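Datasets > Stivimer > spelling-blocks

# spelling-blocks

Hi! I put this set together at home so I'd have something more fun than pick-and-place to train on. Two arms, a little whiteboard with a word on it, and a pile of letter blocks. I drive both arms by remote control and spell the word out in front of the board. The policy has to read the word, find the letters and line them up (harder than it sounds when half the blocks are facing some other way).

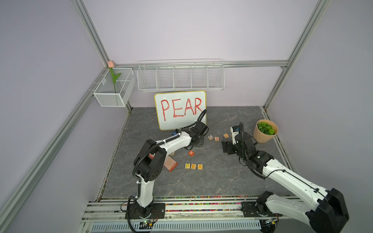

There are 200 episodes, recorded in September, and I threw out the ones where I knocked the board over. Most run under 60 seconds. Video and joint positions are saved at 30 frames a second, and I've kept my fumbles in – a missed grab and a second go is useful data, I reckon.

Each episode folder has the video for every camera, the joint log for both arms and a text file with the target word. The wrist views are the ones I'd start with if you only care about grasping.
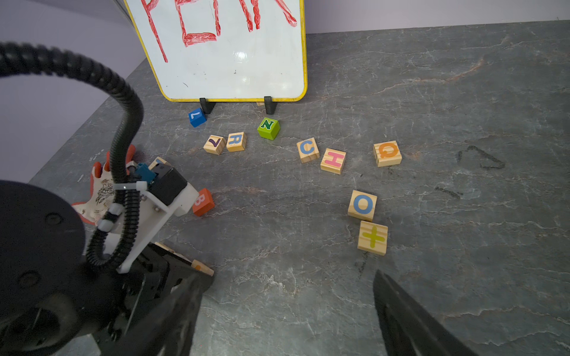
*Wrist camera: letter blocks on the tabletop, with the whiteboard behind.*

A few things to know before you train on it:

- The blocks aren't all one style. Some are plain wood with a coloured letter, some are coloured all over, and I really like that mix.
- I write the words by hand in red marker, so the lettering wobbles.
- Left and right arm are logged separately. Don't swap them, I did once and lost a whole evening.
- The fixed view takes in the whole floor panel, so use it to check the order of the row.
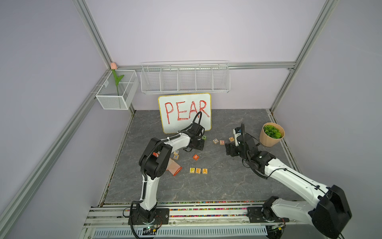
## Loading it

Use the Skelora loader, version 2 or newer. Older ones read the gripper values upside down! Point it at the top folder and it'll find the rest.

## Still to do

Longer words, and a split with the Idura labels once I've tidied them up. Last updated 4th December.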